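The Laundry Can Wait a Few More Years

Every few months a company shows a robot doing chores, and every few months somebody asks me whether they should stop paying for a cleaner and start saving for the machine. My answer has been the same for a while. Keep the cleaner.

I spent 17 years running the floor of a packing shop, and we bought automation whenever it paid for itself. A machine that seals boxes all night is a fine thing. It works because the box is the same box every time, in the same spot, facing the same way. We once changed carton suppliers and lost most of a shift over a flap that was cut slightly longer.

A home has no standard carton. The people working on this know it, which is why so much of their practice is done on toys. Toys are cheap, light and hard to break, and a pile of them has most of the problems a kitchen counter has. A basket is a good test. Its walls have holes, its rim is round, and whatever is in it lies on top of something else. To lift a basket without spilling it, the gripper has to get hold of the right part of it. To take out one item, it has to know where that item ends and the next one starts.

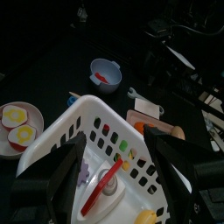 A reader named Sheikh wrote to say I was being unfair, that a child of two can't clear a table properly either, and that we don't conclude from this that people will never do it. Fair enough. But the child lives in the house and learns from every meal. A machine in a store has to arrive already knowing, or at least knowing enough not to put an egg through the wall of the sink.

I take the point about progress, though. At a trade show in September I watched a unit from Bosier sort small parts into bins. It got through 131 parts before an attendant had to step in. Five years ago I don't think it would have reached 20. The Plastau booth next door had an arm folding towels, slowly but neatly, from a stack that was already squared up. When I asked to see it start from a heap, the man told me that was on the list for next year.

The heap is the chore. Folding a flat towel is the last 5 percent of doing laundry, and the rest is finding the towel, pulling it out from under the jeans and noticing it's still damp. Picking up is the same. A ball on a smooth, glossy surface gives a hand very little to work with. A person cups it without thinking. A gripper with two stiff fingers has to come down on either side of the middle, and if it closes a little off center, the ball squirts away and the job starts over - now with the ball somewhere else.
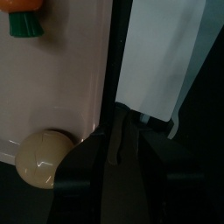 What I would buy today

If you run a shop, buy the machine that does one dull thing to one kind of part. Ask the seller to run it with your parts, on your floor, with your lighting. Stay for the whole shift if they let you, and write down every time a person touches it. Dridotau let us do that with a labeling line, and it told me more than their brochure did.

If you run a house, get a good dishwasher. It does a narrow job in a closed box and leaves the loading to you, and I expect that to be the arrangement for some time. I would like to be wrong, mostly on account of the socks.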